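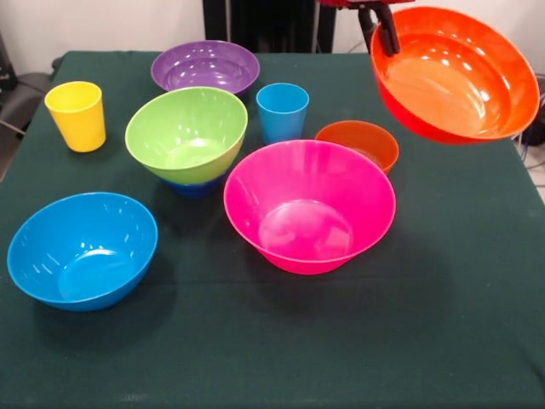
Bowls, cups and the eight o'clock meeting

June 2023
Posted by Gøran Ekström

They told us about the arm at the eight o'clock meeting, between the roster and the reminder about closed shoes. Haugen does the kits for childcare centres and school kitchens. Coloured plastic cups and bowls go out, come back, get washed, get sorted, get stacked and go out again. I've been on the sorting side for long enough that I could do it with a head cold and the radio on, and I have.

The sorting is the bit they want to hand over. A firm called Tanero is setting it up, with software that goes by Lutalitz, a name I've now heard so often I've stopped asking what it means. For now it's one red arm with a black two-fingered gripper, working over a table with a green cloth on it. It takes a bowl by the rim and up it goes. People stand and watch it the way they watch someone back a trailer.

I'll be fair. It holds a bowl well enough. The big orange-red one is an awkward size and I've dropped plenty of those myself. What I haven't heard is a straight answer on what happens when they come out of the washer in a heap, forty deep and half of them jammed inside each other. A few pieces with cloth between them is a nice tidy morning. The worst you get is the lime green bowl sitting in the dark blue one, and two bowls stuck together is most of what my job is. You learn a twist for it. I tried to explain the twist to the young bloke from Tanero and he wrote down "rotation".

The figure in the handout was 2,335 pieces a shift. I don't know where they got it. We have shifts well over that and shifts when the truck is late and we're wiping down shelves that were already clean. Somebody has taken an average and put it on a slide, and from there it's become what the arm has to beat. Fine, but an average doesn't ring at two in the afternoon because a kindy got all pink bowls and no cups.

There are 22 of us on the floor across both shifts. The handout says no positions will be lost "as a direct result". I've read that line a good many times. I used to work at Clalum, on the lid line, and we had a sentence a lot like it when the packing machine came in. No one was sacked. People left and the jobs weren't filled, and after a year and a bit the tearoom had one table in it. I'm not saying Haugen is the same. I like my manager, and she looked about as comfortable reading it out as we did hearing it.

What we've been told is that sorters will become "cell attendants". As far as I can work out, that means you stand near the arm, clear it when it gets stuck, feed it and take the full racks away. So you keep the lifting and the walking, and the machine gets the part where you use your eyes and your head a bit. Same pay, for now. A couple of the others are keen and I understand why. Wrists go in this job. Mine click when I turn a door handle. If it took the repetitive part off people whose hands are shot and left them something decent to do, I'd help carry it in.

But then give us the something decent. I asked if attendants would be trained to change the settings, or teach it a new bowl when the range changes, and was told that would be "handled by the vendor". So the skilled part leaves the building, and if the thing plays up on a Friday night we ring a number.

I also asked who gets the blame when a cracked one goes through. I check for cracks with my thumb without thinking about it. A cracked bowl in a toddler's hands is no joke. The answer was that inspection is "phase two". I'd have put it in phase one, but I only work there.

The proper trial is down for July, on the afternoon shift, which is mine. I've said I'll do it. Better to be standing next to it than hearing about it in the tearoom, and I want to see what it does with a wet stack. I've asked for the numbers to be put up on the board each day, including the ones we have to untangle by hand, and so far I've got a "we'll look into that".

If anyone reading has been through this at their own work, kitchens or laundries especially, I'd like to know what you asked for in writing before it started. Comments are open until the spam gets bad again.

Contact | © 2023 Gøran Ekström | Back to top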